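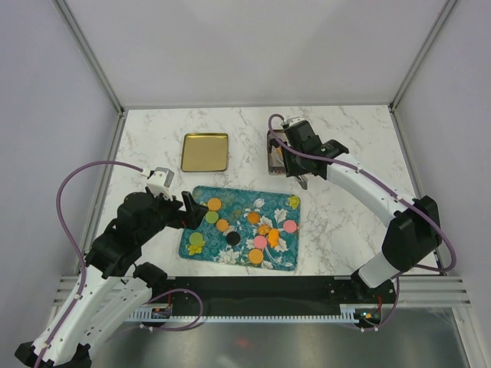 Two arms, one teal tray. Fillden line, Illholm.

Run 382

The report from Onitik said the cookie cell had a success rate of 100 percent. I have read a lot of reports, and I asked what they were counting.

"Completed runs," said the engineer.

"And run 382?"

"That one didn't complete."

So it wasn't in the count. I wrote that down. The woman from the insurance office was already looking at the arms through the enclosure as if one of them might wave.

They had told me on the phone it was a light touch on the tray. The log called it a contact event. The trainee with the bruised knuckles called it something else, and she'd been in there moving a biscuit, because the Bíró controller had shown her a green light and the word IDLE.

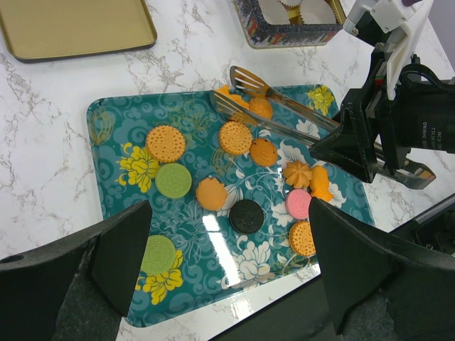 2 min read

I asked them to run it again with the doors shut. The right arm had the tongs. It held them over the cookies, very still, and the screen said IDLE.

"Is it idle?" I said.

"It's holding position."

"With the motors on?"

He looked at the screen. "Technically it's between tasks."

We waited. At nine seconds the tongs closed on nothing, hard enough that I heard the metal, and swung toward the tin. The word on the screen changed after the arm had stopped. The insurance woman said "huh" and took out a second pen.

He told me the new version would fix it. I asked whether the new version had been tested, and he said yes, on the other cell. How many times? He had to look it up. Nine.

"Completed runs?"

He scrolled for a while. Past the glass the arm was back over the tray, and the light was green, and I went to find out where they kept the main switch.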